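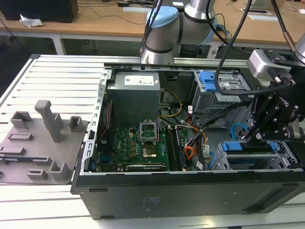 Section 3. Opening Up and Looking Around

By now the side panel is off and you have discovered that the people who built this computer did not build it with you in mind. Lay the tower flat on its side with the open face up, on a bench with some elbow room, and leave it there until Section 5. Working on it upright is possible, in the way that wallpapering a moving van is possible. Get your bearings from the power supply, the gray metal box with the white label, and find everything else from there. The green board below it is the motherboard. The two cages at the other side of the case are for drives, and the blue plastic bits on them are latches and rails. Blue plastic means you are allowed to touch it. Treat everything else as undecided.

CAUTION: The power cord must be out of the wall. Switched off is one thing and unplugged is another. The setting marked 115 on some older supplies selects the input voltage. It has no opinion about your safety, so leave it alone.

Before you start:

1. Unplug the power cord and every other cable from the back.
2. Hold the power button in for a few seconds to drain what is left.
3. Touch bare metal on the case frame. Do it again whenever you come back from the kitchen.
4. Set out a shallow dish for screws. Your shirt pocket is not a shallow dish.

3.1 The Cables
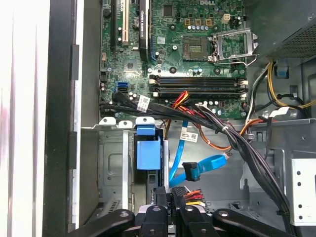 Cables are the reason most rebuilds take an evening instead of an hour. Every one of them was folded into place by someone with smaller hands and a schedule to keep, and none will go back quite the same way. Read the labels before you pull anything. The thick black bundle along the lower edge of the board has a white barcode label wrapped around it, useful to a warehouse and to you only as a landmark, but landmarks count. If a cable has no label worth the name, make one from masking tape.

1. Note where each cable starts and where it ends. Draw it if you can draw. Draw it if you can't.
2. Press the catch, where there is one, and pull by the connector.
3. Fold loose power leads toward the outside of the case.
4. Keep all wiring clear of the processor socket.

NOTE: The Widaron cable clips in your kit are reusable. The Kinance twist ties are reusable too, up to a point, and you will know when you reach it.

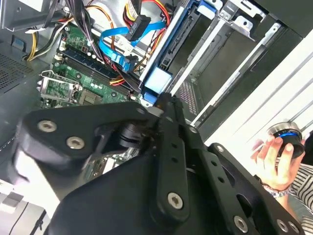
Fig. 3-2. Blue SATA cable looped over the board. The memory slots are empty, with latches at the ends.

3.2 Memory

1. Open the latches at the ends of the slot.
2. Line up the notch in the module with the key in the slot. There is one right way around.
3. Press down evenly until the latches close. It takes more force than feels polite.

If the module won't seat, take it out and look at the notch again. Elvia Contreras on our help desk keeps a tally of callers who were sure about the notch. It stands at 65.

3.3 The Processor
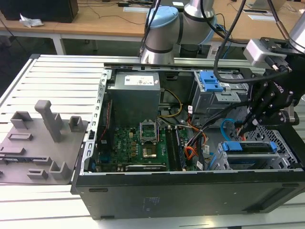 Processors are sturdy on top and touchy underneath, so hold yours by the edges and decide where it is going before you pick it up. The socket must be open, with its silver bracket raised, before the chip goes anywhere near it. A gold-colored processor resting beside the socket, as this one is, has not been installed, however close it looks. Close the bracket over an empty socket and you will have a very tidy computer that does nothing.

1. Match the marked corner of the processor to the marked corner of the socket.
2. Lower it straight down. Do not slide it, and do not press.
3. Close the bracket, then the lever.

CAUTION: Never touch the contacts in the socket. Bent ones are not covered by the Zestix parts plan. We asked.

Go on to Section 4, Drives and Rails. Quintero kit owners should read the insert first.

Revised June 9, 2023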